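3. Sorting and storage of household linen in shared laundries

3.1 Setting

The study followed the shared laundry at Lalton, which serves 300 households in two blocks. Residents hand in bed linen and towels in named bags and collect them folded. Before the change described here, all items were sorted by owner at the door and kept apart throughout. Under the new arrangement they were sorted by fabric first and matched to their owners at the end, using a small sewn tag. Folding was done on long tables covered in brown paper and marked out with tape.

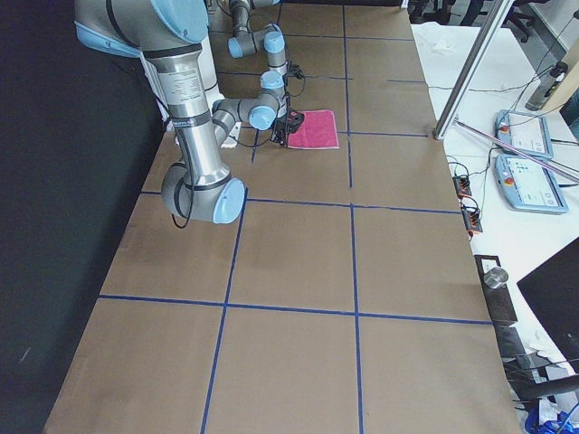 Reading time for this section: 8 minutes

The tags were supplied by Andreadis and sewn on by residents at home. Tags on towels were placed at one corner, on the hem. Tags on sheets were placed at the foot end, so that they could be found without opening the whole sheet. Pillowcases were tagged inside the opening, and this was the position that residents most often got wrong.

3.2 Lost and mismatched items

We took 600 items from the laundry's own record book and traced each one from hand-in to collection. An item was called lost if it had not been claimed or found after 3 weeks. An item was called mismatched if it went home in the wrong bag, even if it was later returned. Plain white pillowcases made up most of both groups. Coloured towels were seldom lost, and residents could usually pick out their own without reading the tag.
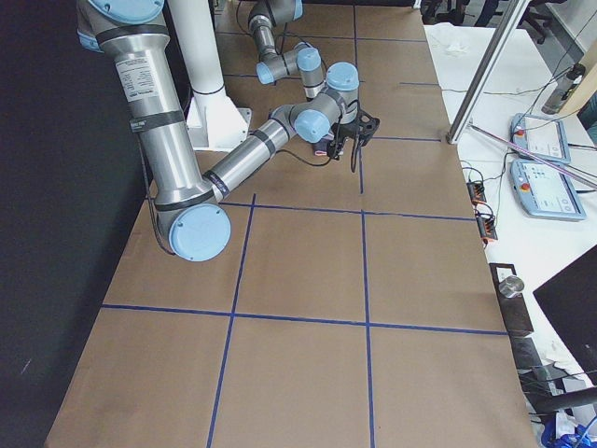

Sastia, March

A second site was added at Sastia to see whether the same rules would hold in a smaller building. The laundry there has one drying room and no separate store, and finished bags are left on open shelves by the entrance. Staff kept the Lalton record sheet but added a column for items handed in damp, which had to be dried before they could be sorted.

3.3 Views of residents

Residents were asked about the service in short interviews at collection time. Most spoke about waiting times and the smell of the washing powder, Skorix, before they mentioned lost items.

Figure 1. Towel laid flat on the table.
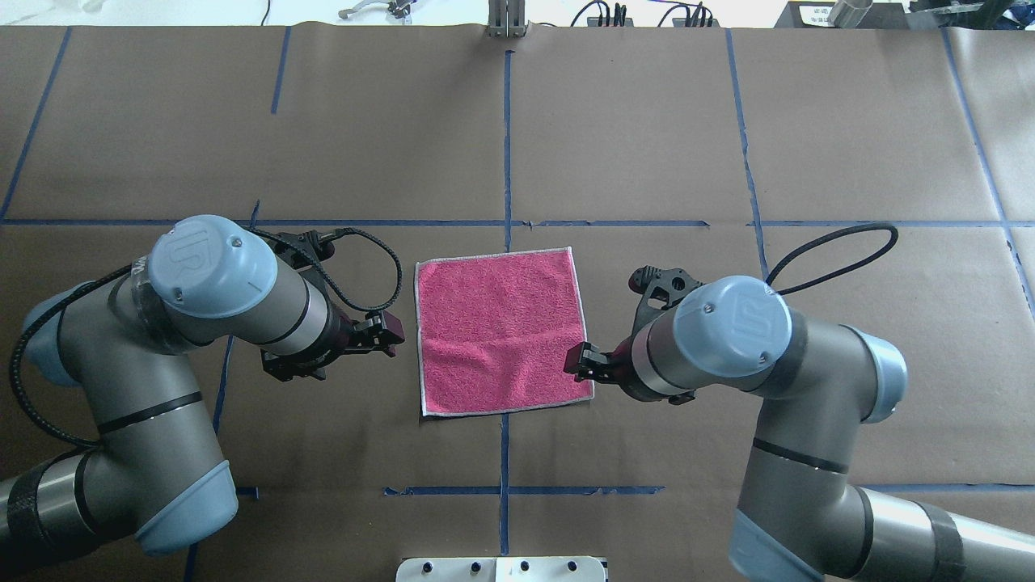 One resident at Lalton said that she did not mind waiting an extra day, "as long as the towels come back soft and the sheets come back mine". She had stopped sending her pillowcases altogether and washed them in the sink.

Replies of this kind were coded under both quality and trust. The two were hard to separate in the interviews, and we report them together in Table 2.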